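Tote (container)

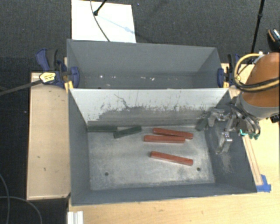
Red and dark green bars in an open-topped gray bin, with a second bin behind it.

A tote, also called a bin or stock box, is an open or lidded container used to hold and move small goods inside a warehouse, workshop or store. Totes are larger than trays and smaller than pallet boxes, and most can be lifted by one person when full.

History

Before standard sizes came into use, goods were kept in whatever crates they had arrived in. Shelves had to be built to fit the largest crate, and much of the space above the smaller ones was wasted. The storage firm Lusetti began selling boxes in matched sizes, with the length of each box equal to twice its width, so that two could be turned sideways to fill the space of one. Bailly, a rival maker, added a rolled rim that made the walls stiffer and gave the hands a smoother edge to hold.

Materials

Plastic totes are light, quiet on conveyors and cheap to replace. Metal totes cost more but stand up better to heat, oil and sharp parts. Wear on the inside of a metal tote is usually limited to surface scratches, while dents in the rim can keep boxes from stacking properly. Fiberboard totes are used for dry, light goods and are often recycled after a single season.

Stacking and nesting

A stacking tote has straight walls and rests on the rim of the one beneath. A nesting tote has sloped walls, and empty ones slide inside each other. Some designs do both – turned one way they nest, turned the other way they stack. Nesting saves space on return trips, but the sloped walls reduce how much each box can hold.

Labeling

Each tote normally carries a code on one short end. In the Dilska system, the first 2 characters give the aisle and the rest give the shelf. The handbook by Yoga Pattinasarany advises against writing on the long side, where labels are hidden once boxes are placed side by side.

Care

Totes used for food are washed after every trip. Those used for hardware are usually cleaned once a year, often in February, when stock is low.

See also

Crate
Pallet
Shelving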